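Ponwood seat cushion: three months in

I work from the back bedroom, and by last winter my tailbone was telling me all about it. A new chair was out of the question (have you seen the prices?) so when my sister-in-law Ailsa raved about her Ponwood cushion I gave in and ordered one. It cost a good bit more than I'd normally spend on something to sit on, but she's a district nurse and she's fussy, so I trusted her.

It came from their shop in Vadulthorpe in two days, rolled up tight like a sleeping bag. Give it a night to puff out! I didn't, and spent my first morning perched on something like a draining board. By the next day it had filled out nicely and I could get through a whole morning of invoices without shuffling about.

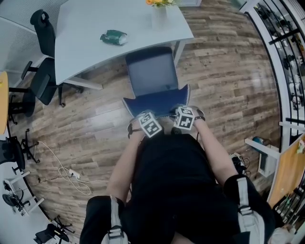
The foam is firm, firmer than I expected, and there's a dip cut out at the back so your tailbone isn't pressing on anything. It does lift you up by a good couple of inches, so you'll want to drop your seat a bit or your knees will be bumping the desk. Mine were. I've got a bruise.

Now the cover. The zip is rotten. It sticks at the same corner every time and the little tag came off in July, so I'm using a paperclip. The cover itself washes well at 40 and hasn't bobbled, though it does hang on to cat hair something dreadful. I emailed about the zip and a very nice woman called Sorcha sent a replacement cover free of charge, no fuss. Same zip, mind you.

Is it worth it? For me, yes. My husband Craig tried it for the car and hated it, said he felt like he was driving a bus. Four stars, and I'd give it the fifth if they'd sort that zip out.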